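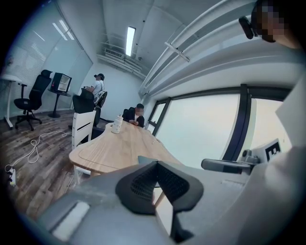
Rawan Ghanem wants to know whether anyone at the privacy open day said the word "no" out loud. She asked me this by message before I had found my car in the parking lot, and she has since asked it twice more, with fewer words each time. Her view is that a state can hold as many open days as it likes, but until a regulator stands at a podium and tells a company it can't do something, it's all coffee and lanyards.

I can report that the word was said. It was said by the man on the parking gate.

The rest of the day was friendlier. Our state's new data privacy law takes effect in October, and the office in charge of enforcing it decided to throw open its doors one Monday so that businesses, reporters and the generally curious could see how the thing would work. The office is on the second floor of a former savings bank in Plavham. The vault is still downstairs. It holds folding chairs now, and every single person who gave a speech made a joke about it.

Check-in was at a desk by the elevator. To get a visitor badge I had to give my name, my employer, my phone number, my email address, my license plate and the name of someone to call in an emergency. I asked the young man at the desk how long they would keep all this. He said that was a great question. He wrote it down on a sticky note, next to my name, so I suppose they now have that as well.

The opening talk was at nine and began at nine-twenty. A deputy director with a very calm voice walked us through the law, which runs to 46 pages, 19 of them definitions. I had read it on the train the week before and had come away unsure whether I was a "consumer," a "household," or a "reasonably linkable individual." She explained that I could be all three, depending on the section. A man behind me said "oh good" and I don't believe he meant it.

For anyone who hasn't been following along, the short version goes like this. You will be able to ask a company what it knows about you, ask it to fix what's wrong, and ask it to delete the rest. You can tell it to stop selling your information. You can't sue if it ignores you. Only the state can do that, and only after giving the company a chance to clean up its act. This is called the cure period. The business people in the room love the cure period the way children love a snow day. The consumer groups talk about it as though it were a hole in a boat.

The deputy director was asked how long the cure period would last and whether it would ever go away. She said the legislature had spoken to the first part and might speak to the second. A woman in the front row asked if that meant yes. It meant that the legislature might speak to it.

We were then split into two groups for the tour. Mine went to the complaint room first. I had been imagining something with screens on the walls, possibly a siren. It has desks, a ficus, and a printer with a handwritten note asking people to please stop using tray two. The intake staff have been taking early complaints since the spring, although they have no power yet to do anything with them. So far there are 315. They are sorted by industry and by what our guide called "temperature," and he declined to say what the top of the scale looked like.

He did give us the general flavor. Many are about data brokers. A good number are about apps that won't let you close an account without calling somebody. Several are about neighbors, which the law doesn't cover, and one was about a parrot, which it also doesn't cover, though he said they had talked about it over lunch for longer than they should have.

Next came what the schedule listed as the "compliance marketplace." This was a hallway with tables in it. The vendors had come to sell software to companies that need to obey the law, and they were far and away the happiest people in the building.

Modska had the biggest table and the best pens. Modska makes consent banners, the little boxes that slide up over whatever you were trying to read. The salesman told me the new version is "delightful." I asked him to show me. On his laptop, a box slid up over a recipe for lentil soup. It had a large green button for accepting everything and a gray line of text for managing preferences. I clicked the gray line. A second box slid up. The law says that refusing must be as easy as accepting, and I asked him how he squared that. He said the gray text was a default and customers could change it. I asked how many had. He gave me another pen.

Rundska, across the hall, handles deletion requests. Its pitch is that a company gets a request from you, and Rundska goes off through all the company's systems and digs you out like a splinter. To run the demo, they needed a test person. I volunteered, and they typed in my name and email. The search found nothing, as it should have. The woman running it then told me that I was now in the demo system, and that if I wanted to be removed I could submit a request. She wasn't joking. I submitted one. I have had a confirmation email and a follow-up email asking me to rate the confirmation email.

Lunch was sandwiches in the lobby. I sat with two people from small businesses, a dentist's office manager and the owner of a shop that sells fishing gear by mail. Neither of them was sure the law applied to them. The fishing man had about decided it didn't, then learned over a turkey wrap that his mailing list might count after all, and stopped eating the turkey wrap. The office has put out a self-check tool for people in his position. It asks a run of yes-or-no questions and at the end advises you to consult an attorney.

The afternoon panel was on the question that hung over the whole day, which is Washington. Everybody in the privacy business has been waiting for a federal law for so long that the waiting has become a kind of career. If Congress passes one, it may wipe out the state laws, or sit on top of them, or leave them alone. The industry speaker wanted one rule for the whole country and was quick to add that it should be a mild one. The consumer speaker wanted a federal floor that states could build on. The academic wanted to see the text. There is no text. They debated it for an hour.

I'll give credit where I can. The best answer of the day came near the end, when somebody asked the deputy director why a small state office should bother building all this if Congress might knock it down. She said people were filing complaints now, and they lived here, and someone ought to open the mail. It got some applause, including from the industry speaker, who may have been caught up in the moment.

Then she was asked what the first enforcement case would be, and she said she couldn't comment on future cases. Would there be one this year? She couldn't comment on timing. Did she have enough staff? She looked over at the budget person. The budget person was looking at the ficus, or at least toward the hall where the ficus was.

A few practical notes, if you are thinking of going to the next one, which they say will be held once the rules are final.

Park on the street. The lot behind the building is for bank customers, and the gate man doesn't accept that there is no bank.

Bring your own questions in writing. The ones submitted through the app were lost when the app asked everyone to agree to new terms halfway through the panel.

The draft rules are on paper at the front desk, free, and are much easier to follow than the website. The section on children's data is still marked "reserved." I asked when that would be filled in and was told it was with the drafting team. The drafting team is one person, and she was on the sandwich table.

I sent most of this to Rawan that evening. She wrote back to ask whether I had gotten my license plate out of their visitor log. I had asked about that on my way out. The young man at the desk checked, came back, and said requests of that kind could be accepted starting in October.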